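Part 4. Setting up the small table and the vase

If you skipped Part 3 because your table came assembled, go back and read the note about leveling feet. I skipped it the first time too and spent an evening wondering why everything slid toward the window.

I'm writing this for the Clildale square table, the white one, because that's what we bought for the front rooms. Most of it works for any small table with a cable hole in the top. Haris Begović went through the steps after me and fixed the order, so if step 4 seems early, that's his doing (and he's right, it saves crawling under there twice).

What you need: the table, a soft cloth, the grommet cap from the little bag of hardware, a small vase, and flowers, real or fabric. A Georgiou stem cutter is nice, but kitchen scissors are fine.

1. Stand the table where you want it and leave yourself a gap of 300 mm at the wall. You'll close the gap later. Right now you want room for your arm.

2. Wipe the top with a damp cloth, then a dry one. White shows everything!

3. Turn the table so the cable hole ends up near the wall side. I had mine facing the room for months and kept setting my coffee on it.

4. Run any cords up through the hole now. If you aren't using cords, go right on to the cap.

5. Press the cap in with your palm, flat, all the way around. It should sit close to the surface with no rocking.

Caution: don't pry the cap back out with a screwdriver. I chipped the edge of the hole doing that, and the chip is still there. Use your fingernails or an old plastic card.

6. Push the table back toward the wall. Lift it, don't drag it, especially on a wood floor. Stop 100 mm short if your wall marks easily - ours does, and I gave up repainting it in March.

Now the fun part. For a table this size I like one low vase and nothing else permanent on it. The Godari catalog shows three in a row, and it looks lovely until you need to put down a plate.

7. Put the vase toward the back edge, off to one side of the cap so you can still get at your cords.
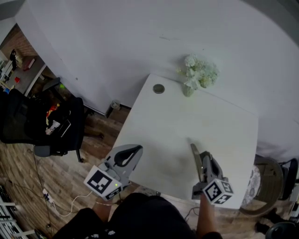

8. Cut the stems short enough that the blooms rest right on the rim. Big round heads like hydrangeas do this well and hide a lot of bad cutting. Start longer than you think, trim a little, try again.

9. Sit down at the table and look across it. If you can't see the person opposite, trim some more.

Note: with fresh flowers, fill the vase at the sink and dry the bottom before you carry it over. Our Sulier vase holds up to 300 ml, and I stop well below that after one soggy afternoon.

For chairs and how far to tuck them in, go on to Part 5.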